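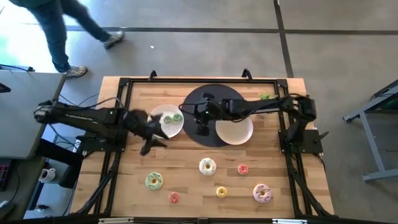
The sorting table with the round black mat, white plate and toy-like donuts.

Cosance Play Kitchen Sets: Frequently Asked Questions

Who may borrow a set?
Sets are lent to nurseries, schools and registered childminders within the Cenau district. Applications are made at the Grulska Street desk and must be signed by the person responsible for the children.

What does the donut set contain?
The set consists of toy donuts in several colours, a plate, a bowl and a round mat. The contents card in the lid of the box gives the full list for each set. The Mercado shop counter and till are lent separately under reference 611.

Are the donuts edible?
No. They are play items and must not be placed in the mouth. They are not suitable for children under three.

How should the table be laid out?
The mat is placed at the far side of the table with the dishes next to it. The donuts are spread over the near side, where children can reach them and move them to the plate by colour.
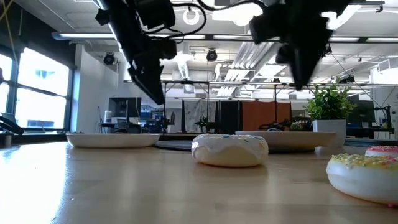
Toy-like donuts with sprinkled tops; a plate and a potted plant stand further back.

How are the items to be cleaned?
Items should be wiped with a damp cloth and mild soap, then dried before they are packed. They must not be soaked or put in a dishwasher. Sprinkled tops should be wiped gently.

What happens if an item is lost or damaged?
Please report the matter on form 549 when the set is returned. Borrowers should not attempt repairs with glue. Replacement items are ordered once a year, in March.

How long is the loan period?
The standard period is four weeks. One extension may be granted if no other borrower has reserved the set.

Whom should borrowers contact?
Loans and reservations: Maiara Falcão, extension 300.
Returns and damaged items: Peter Malý, extension 3276.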